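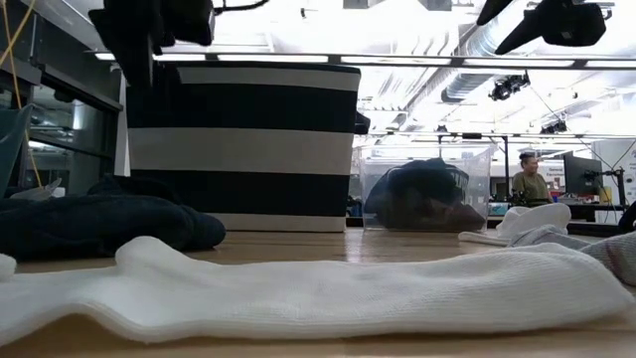

Tuesday, February 21, 2023
By Rakiya Uzor, Residents' Services

Changes to Clothing Sorting at Lilard House

The clothing exchange at Lilard House will follow a revised sorting procedure starting next month. Residents who donate or collect garments are asked to read the points that follow.

Socks will be handled separately from all other clothing. Each sock is to be laid flat on the table and matched before it is put away. Single socks will be held for 8 weeks and then passed to the textile recycler, Roreck. Dark garments should not share a bin with white ones, as lint has been a frequent complaint – particularly on navy items.

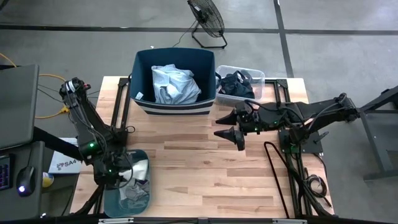 Fabric bins remain the preferred choice for bulky clothing. Clear bins are useful for folded items, which residents can identify without unpacking them. Donors are reminded to fold garments before leaving them and to check all pockets. Each household may donate up to 2 bags per visit.

The exchange received 400 garments between July and the end of the year. Setsuko Tanabe, who coordinates the service, has asked that winter coats be brought in clean and with their buttons fastened. Coats go directly to the Nishimura Room and should not be left with the general clothing.

Comments

M. Ortiz: Will children's socks be kept apart from adult sizes?

Setsuko Tanabe: Yes, they have their own bin.

Gwen: Please extend the hours on Saturdays.

Contact: Residents' Services, Lilard House | © 2023 Lilard House | Back to top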